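4.3 Setting up the wrist camera view for grasp checks

Use this section after you have loaded a scene in Vallum and before you run your first grasp batch. The Plundent planner scores each grasp from the wrist camera, so the view has to be set correctly or the scores will be off for every object in the batch.

You need a scene file, one object set and a working Hashemi controller profile. If the controller profile has not been installed, go back to section 4.1.

1. Open the scene and choose View, then Wrist.

2. Set the render width and height to 608. The planner accepts other sizes but resamples them, and thin parts can drop out of the mask.

3. In the Object panel, pick one object and click Place. Objects with side features such as knobs or handles are a better test than plain boxes.

4. Click Pre-grasp. The arm moves to the standoff pose with the fingers open.

5. Click Step until the lower end of the object is between the fingers, then click Hold. The simulator pauses and the planner keeps reading the camera. 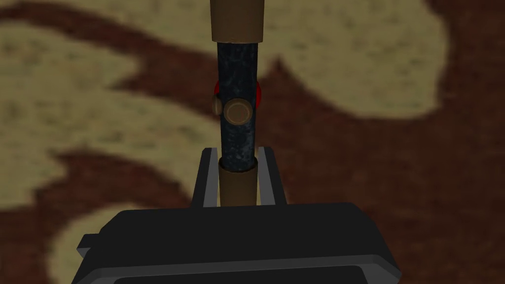

6. Open the Mask tab and turn on Gripper. The overlay should cover both fingers and the palm housing, including the lighter inner faces of the fingers. If the inner faces are left out, raise Gripper margin by 2 and check again.

7. Turn on Object. Small parts on the sides of the object must be inside the same mask as the shaft. If they show up as separate regions, switch Merge from Color to Geometry.

8. Turn off both overlays and click Save view. The settings are written to the scene folder and are used for every object in the set.

Note: The top of a tall object may be outside the camera view at this distance. The planner takes the missing height from the object file — you do not need to move the camera back.

Note: Patterned floors are useful for testing, but they slow down color merging. With Merge set to Geometry the floor pattern has no effect.

Caution: Do not click Close while an overlay is being recalculated. The controller can receive an old finger width and push through the object. Wait for the status line to read Ready.

Caution: Saving a view replaces the last one. Copy the scene folder first if you want to keep earlier scores.

Checking the result

Click Score. The planner runs 8 trial closes and lists a value for each. If any line reads No contact, the object mask is too small; repeat step 7. Error 13 means the camera and the controller are running on different clocks. Set both to Simulation time under Settings, Timing, then reload the scene.

To send the view to another machine, use File, Export to Sudura. Masks are not exported and are built again when the scene is first opened.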